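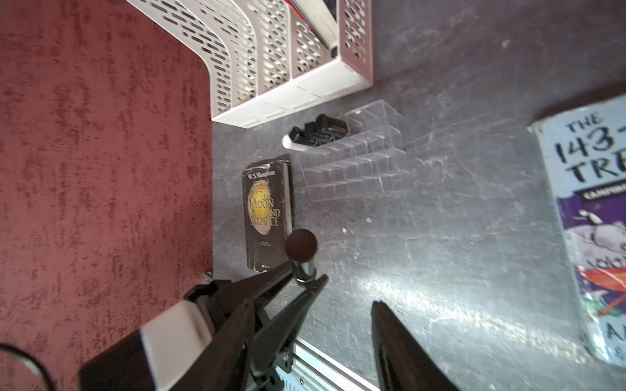 File holder and clear tiered organizer on a gray tabletop

How to Keep a Movie Journal You'll Stick With

I've been writing down every movie I watch since college, and I still get asked how I keep it going (my sister thinks I'm nuts). It's pretty easy once you have a routine! I'll use Sandu as my running example, the slow little lighthouse drama I finally got to in July.

Step 1: Write before you look anything up

As soon as the credits roll, I grab a pen and write two sentences. No reviews, no cast list, no peeking at the score. For Sandu I wrote that the first hour dragged and the ending got me anyway. If I'd read other opinions first I would have talked myself out of the dragging part.

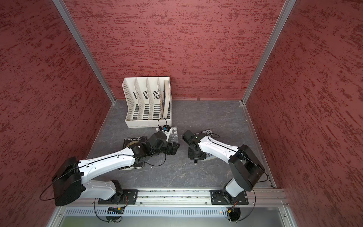 White desk file organizer with four compartments

Step 2: Note how you watched it

Theater, couch, plane, half asleep, whatever. I saw Cedden on a tiny seatback screen and hated it, then watched it at home and loved it, and I'm so glad I had both entries to compare. Put down who was with you too, and whether anyone cried or checked their phone.

Step 3: Pick one scene

Just one. Describe it the way you'd tell a friend at lunch. Mine for Sandu was the soup dinner where the brothers won't look at each other. Plots run together after a while, but I can read one line about that soup and the whole movie comes back.

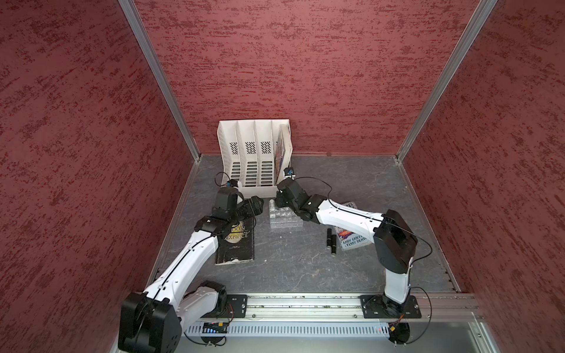
Photo: Pumden Workspace

Step 4: Rate it later

I wait two days before I give a number. Right after a movie I'm either way too excited or way too grumpy (Lultus got a perfect score from me at midnight, and oh boy, did that come down). If the rating still feels wrong, leave it blank and move on.

Step 5: Cap the long reviews

When I want to post something online, I keep it under 500 words. Start with the two sentences from Step 1, add your scene, then say who you'd recommend it to. Keep the ending out of it, or put a big spoiler warning on top.
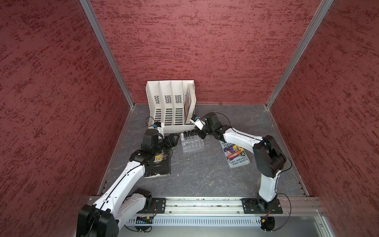
Step 6: Go back and reread

Every few months I flip through old entries and pick something to rewatch. Write the new entry fresh, then check it against the old one. My next one is Cedden again, with the subtitles on this time.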